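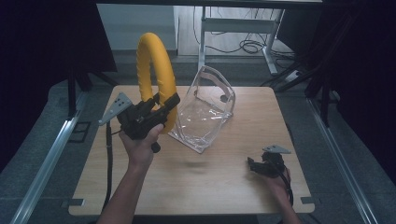 Lestevness Open Lab, visit of 2022-08-08

The manipulation group at Lestevness opens its workspace to outside visitors once a year. I went for the Huder project, which studies how much of a two-handed task can be learned from recordings made with hand-held grippers, with no robot involved at that stage. A person works at a small table with a gripper in each hand, and the motion and the gripper camera views are stored together as one episode.

The set shown to us held 731 episodes. Of these, 284 were rejected for tracking loss or for a grasp that closed outside the camera view. The rejection rules were fixed before recording began, and the staff would not discuss moving them.

Most of the session went to finger pads. The group's position is that pad condition belongs in the metadata, at the same level as lighting and object type. A pad with a lifted edge changes both the contact and what the camera sees of it, and a policy trained only on new pads has no reason to handle old ones.
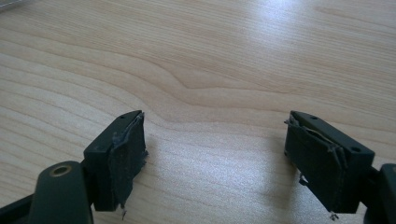 Are worn pads replaced during a recording run?
Only between blocks of 300 episodes. Changing them sooner would mix two contact conditions within a block, and the comparison depends on keeping them apart.

The comparison itself is simple. One policy is trained on mixed pad wear, a second on new pads only, and both are tested on the same objects with the same 3 starting layouts. The Babalola method, used for the baseline, weights all episodes equally.

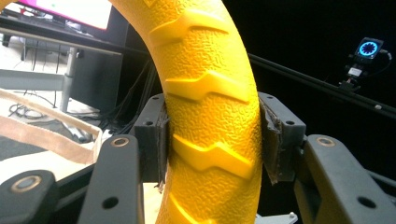
On ribbed and textured objects the mixed policy came out ahead. On smooth ones the two could not be told apart. I asked whether the ribs might be hiding small slips in the gripper view, and the group agreed that the present cameras cannot settle it. A force sensor from Lostonen is on order. The second round of tests is planned for September, with the rejection rules unchanged and the pad log extended to each finger separately.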